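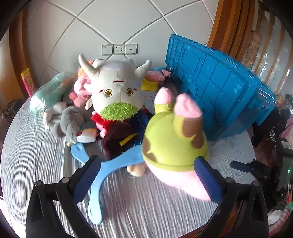

Callum Cheetham would like it on record that he has never failed a toy for the way it looked at him, and that the checklist should stop implying otherwise. Noted. The line about "unsettling expression" has been taken out of section 2. It was a joke, and it got ticked more often than anything else on the sheet.

SOFT AND LOOSE TOY CHECK, ZUNTHORPE PLAYROOM
With comments from the last round (March)
Checked by: Eliseo Villaseñor
Second pair of hands: Callum Cheetham

Set aside 30 minutes. Put everything out on one big cloth, in whatever heap it likes to form. Wash your hands first, and again afterward, with more feeling.

Marks: OK / MEND / WASH / OUT. If you're stuck between MEND and OUT, ask yourself who is going to do the mending. Then mark it OUT.

1. EYES, NOSES, BUTTONS

1.1 Grip each hard eye between finger and thumb and pull like you mean it. Twist. Do the other one too.
Comment: The white horned fellow with the gold-rimmed eyes got the full treatment. OK both sides. They're round, they stick in the memory, and I apologized to him.

1.2 Check stitched features for loose thread. A loop big enough for a small finger is MEND.
Comment: OK throughout. One snip on a plush pig.

1.3 Bells, squeakers, voice boxes. Squeeze. If something rattles that didn't rattle last time, find out what.
Comment: Callum squeezed everything, including several that had no reason to make a noise. None did.

2. SEAMS AND STUFFING

2.1 Run a thumb down every seam: back, under the arms, between the legs. Dignity doesn't come into it.
Comment: The big pink one in the yellow-green shorts took a while. Plenty of seam. OK.

2.2 Are the clothes sewn on, or do they come off? If they come off, look underneath, and make sure they can't end up around a neck.
Comment: Had a proper look at the red scarf under the horned one. I want it tacked down at the back before the next session. MEND, and yes, I do know who'll be doing it.

2.3 Horns, ears, tails and other handles. Kids carry toys by whatever sticks out. Lift each toy by its worst-attached part and give it a gentle shake.
Comment: Horns OK. Ears OK. I was asked by someone passing the door what on earth I was doing.

2.4 Feel for lumps. Old stuffing clumps. Anything sharp inside goes straight OUT, no matter how beloved.
Comment: No sharps. One lump in a cream plush, judged to be character.

3. FUR, FUZZ AND FRINGE

3.1 Tug a pinch of long pile. If it comes away in your fingers it will come away in a mouth.
Comment: Bright green fuzz around the muzzle was my main worry this round. It shed a couple of strands on the first tug and then stopped. WASH, tug again, decide. If it still sheds it goes on the high shelf as an ornament, where it can supervise.

3.2 Smell it. There's no delicate way to do this.
Comment: Mostly fine. Callum described one as "soup." He wouldn't say which soup.

3.3 Machine wash what can be machine washed. The Dralov goes on gentle, in a pillowcase, with the neck tied. Do not use the dryer. We used the dryer once, and we don't have the rabbit any more.
Comment: Two loads.

4. PACKAGING AND TAGS

4.1 Remove all plastic wrap before a toy goes anywhere near a child. All of it, including the bit you think looks nice.
Comment: The teal one is still in its clear plastic. It stays off the floor until it's unwrapped and has been through sections 1 to 3 like everybody else. New isn't a pass.

4.2 Sewn-in care labels stay. Swing tags, plastic loops and price stickers come off. Keep any safety label with the toy's card in the folder.
Comment: Yellow tag on the maroon bag: I've left it on for now and written it down, so that I can be told off properly.

4.3 Small boxes and card packs. Open, check the contents, flatten or bin. An unopened pack is not a toy, it's a surprise, and we've had enough of those.
Comment: The little white box and the red and white card package go on the list for opening. Neither goes out as is.

5. HARD PLASTIC

5.1 Run a fingertip around every edge. Burrs, cracks and white stress marks are OUT. Don't sand things. I know you want to sand things.
Comment: See 5.2.

5.2 Throwing toys. Rounded tips only, light enough to be hit with, and used outside.
Comment: The light blue boomerang has three arms, all rounded, which makes it kinder than the wooden one we took out of circulation. I tapped myself on the forehead with it as a test. OK. Outdoor box. Callum then wanted a turn as tester and I said the test was complete.

5.3 Holes and slots. A small hole is fine. A hole that a finger goes into and thinks twice about leaving is OUT.
Comment: The hole at the tip of the boomerang is too small for my finger. I'd like it tried with a smaller person's finger, under supervision, before I sign for it.

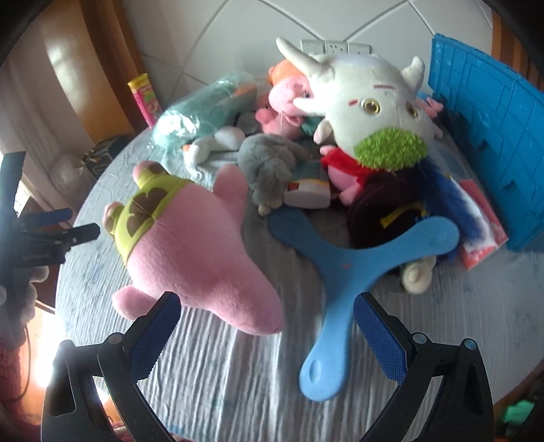 6. WHERE THE TOYS LIVE

6.1 Sockets. Soft toys shouldn't be piled against a wall with sockets in it, and nothing should be plugged in behind a heap.
Comment: There's a row of three behind the spot where everything tends to collect. Fine for sorting. For storage, no. The pile moves or the crate goes somewhere else, and I've asked for the somewhere else to be decided by people who own a tape measure.

6.2 Leaning things. Panels, boards and play walls get fixed or laid flat.
Comment: The blue plastic panel with all the little rectangles was leaning upright, and a child will see a ladder. I've marked it LAY FLAT, a category I made up on the spot and intend to keep.

6.3 The crate. Lid off, no latch, air holes clear. The Atberg trunk is not a toy crate. It weighs more than the children and it shuts like it's angry.
Comment: Someone had put toys back in the Atberg. They have been taken out of the Atberg.

6.4 Crib rule. No plush at all in with the babies, and that includes the small ones, the flat ones and the one your aunt made.
Comment: OK. Sign is back up.

7. PAPERWORK, SUCH AS IT IS

7.1 Every toy has a card. Write the mark, the month, your initials. Current cards run up to 172, and I'm aware the playroom doesn't hold anything like that many toys. Cards for toys marked OUT stay in the folder.

7.2 Anything made before 2000 comes out of the general box and gets looked at separately. Old plastic and old paint have their own ideas.
Comment: None found. One bear claims to be older but has no papers.

7.3 Names. If a toy has gained a name, put it on the card. It saves tears at wash time when you can say exactly who is in the machine.
Comment: The horned one has no agreed name. "Pan" was proposed, but that's also what the play kitchen project is called, and I won't have two Pans on the same sheet.

RESULT: Open with conditions. Scarf, fuzz, wrap, panel. Recheck before the next drop-in morning.

Signed, E. Villaseñor
Countersigned, C. Cheetham (under protest at 5.2)

Filed under: Playroom > Checks & Lists > Toys, soft and otherwise

Comments

marlo_b
We copied this for our church nursery and the "lift by the worst-attached part" test took out four toys on the first day. My kids now do it at home. To each other.

Callum Cheetham
It was minestrone.

TwiceWashed
What do you do about toys with stuffing beads? We had one go in the washer and I was picking beads out of the filter until it was time to get a new washer.

Eliseo Villaseñor
Surface wipe only, and we don't take new ones. If a bead toy needs more than a wipe I mark it OUT and don't make eye contact.

hp2680
Is the pig with the orange hat sewn to the hat? Asking for a three-year-old who has Opinions.

Eliseo Villaseñor
Fair question, I should have given it a line of its own under 2.2. Going back to tug it tomorrow.

dee in the annex
Please could whoever has the tape measure bring it back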